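How I Clean Up an Old Desktop Before Passing It On

My cousin asked for a computer for her kid, and I had one sitting in the closet doing nothing. So that was my July project! If you've got an old tower too, this is how I go about it, and it takes me one evening.

Start with the files. Copy everything you want to keep onto an external drive, then open a few of the copies to make sure they work. I had 190 GB, mostly vacation photos (and a lot of blurry dogs).
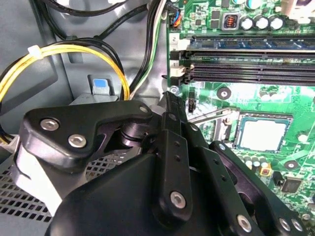
Next, sign out of everything. Email, music, that tax program you forgot about — go through your list of installed apps and deactivate anything with a license. My list had 116 entries, and I'd only ever opened maybe a third of them.

Now shut it down, pull the plug, and take the side panel off. Touch bare metal on the case first. Use short bursts of canned air and hold each fan still with a finger while you blow it out.
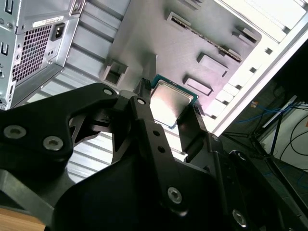
If you take the cooler off, wipe away the old thermal paste with rubbing alcohol and a lint-free cloth, and put on a fresh dab the size of a pea. My friend Iason Chatzigeorgiou spreads his with an old library card. I just let the cooler squish it.
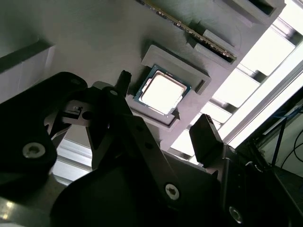
Close it up, plug it in, and run the system reset with the option that wipes the drive. Mine was still chugging along after dinner, so don't start at bedtime. When the welcome screen shows up, stop there and power off. The new owner can pick their own name and password.

Last thing — tape the power cord to the case. I forgot it once and drove 14 miles back.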